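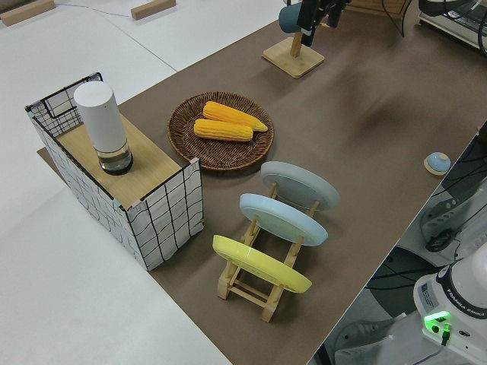

What do people get to see at a robotics open day? At Gernlow it is mostly ordinary household jobs, done slowly and many times over, with the person in charge standing close by to answer questions.

The Gernlow workshop opened its doors on Sunday, June 14, 2026, and I went along for the afternoon slot. Visitors were let in 15 at a time and each group got 40 minutes. Rachid Nasr runs the manipulation side and had been on his feet since the morning. We talked between groups, and again at the end once the coats had gone from the rack.

He started with the arm, a Franka Emika, because that is what most visitors ask about first. "They want to know how strong it is," he said. "I tell them strength is not what we work on. We work on plates."

The plates stand in a wooden drying rack, and near them are a wicker tray with corn on the cob, a basket with a board over the top and a wooden stand with an upright post. Nasr would like the tables to look more like the kitchens he knows. "My mother's worktop has twice as much on it. We'll get there, but you have to be able to tell what went wrong, and with too many things out you can't."

The project is called Zikero and has been going for two years. It deals with picking up and putting down objects that people use at home, and doing so when they have been moved since the last attempt. Nasr said the moving is the difficult bit. "If the rack is always in the same spot, you can write down the spot and be done. Turn it a little and all of that is useless."

I asked how many attempts it takes. He looked it up on his laptop. The team recorded 526 in the spring for one group of tasks, and threw out 35 of them later when they found a fault in the timing of the recordings. "That hurt a bit," he said. "Two days of somebody's work. But you can't leave them in."

The software that handles the recordings is called Wan. It was written in-house, and he was frank about its state. "It does the job. The buttons are in odd places. I would not show it to a designer." Visitors did get to see it on a screen by the door, and a boy of nine or ten spent most of his 40 minutes there scrolling back and forth through old attempts.

Children, Nasr said, ask better questions than their parents. One girl wanted to know whether the robot could tell a blue plate from a yellow one, and whether it minded which came first. "The first part I could answer. For the second I said no, it doesn't mind, and she looked disappointed."

Adults tend to ask when they can buy one. He has stopped giving a year. "I said a year once, at a talk, and people still write to me about it." What he will say is that a machine for a single job in a canteen or a care home kitchen is closer than one for a family house – the rooms are more alike and someone is there to sort out trouble.

Drultex, a catering supplier, has shown interest in a trial along those lines. Nothing is signed. Nasr hopes to have an answer by September and would not be drawn on the details, except to say that it would involve trays and that he expects the lighting to be a problem.

He was happier talking about mistakes. The worst, in his view, is a grip that looks fine and isn't. "If it drops the thing straight away, good, you know. If it holds on until it's halfway across the table, then you have to go back and ask what it felt at the start." His team goes through those recordings together on Monday mornings.

There will be another open day if the building allows it. Nasr would like longer slots and fewer people in each. He would also like more chairs – several of the older visitors stood the whole time, and he had noticed.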